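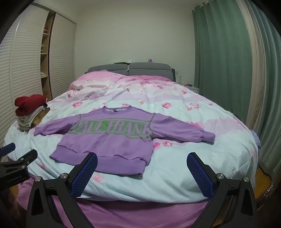
Tuesday, April 15, 2025

Back on the Mustmont prayer book today, day 3 of resewing. Holy Week so the parish keeps asking, told them again after Easter. Boards are off, spine is clean, old animal glue came away easier than I feared. Text block is 1464 pages if the printed numbers can be trusted (they skip in the Psalms, see January notes). Still fussing over what color to sew the new headbands. Old ones are too far gone to copy. Thought about a green band edged in thin green and purple stripes, like the one across the chest of the PAUL FRANK sweatshirt, but that's a lot for a prayer book. Probably plain purple and white. Ask before cutting silk.

Sections 1 to 20 sewn. Tension better than yesterday. Yesterday's first four were too tight, pulled them and redid. Thread is the Grodel linen, waxed by hand. It frays at the needle if I go much past an arm's length so keep it short and put up with the knots.

Litany section - bad. Fold worn right through on the outer two sheets, all that kneeling and thumbing I guess. Mended with thin tissue and wheat paste, pressed under blotters. Don't open before tomorrow. The candle wax on the Good Friday collects I got off cold with the bone folder, mostly. There is a shadow left in the paper. Leaving it. The parish said they'd like signs of use kept where they do no harm and I think that counts.

Flyleaf inscription: given to the church in 1923, then a line of names, ink brown and faint. Do NOT wet this leaf. Tested one dot at the tail of a stroke and it moved right away. Dry clean only, soft brush, then a loose sheet of barrier paper in front of it.

Paste note - batch from the Blöndal starch went lumpy again. Strained twice, useable. Next time soak longer before heat. I write this every time.

Leather. Brolteo sent two swatches, neither one matches the old spine. The darker is closer in daylight. Under the bench lamp they both look orange. Going to hold them up to the old boards by the window in the morning and decide then.

Still to do:
finish sewing, 46 sections total
round and back, gently, the old shoulder is still there so follow it
headbands (color!!)
reattach ribbon markers, the red one is orignal, keep it
email Mustmont re: loose palm cross found at the Passion reading, do they want it back in the book or seperate. In an envelope in the top drawer for now

Press is in use till noon tomorrow, so sew first.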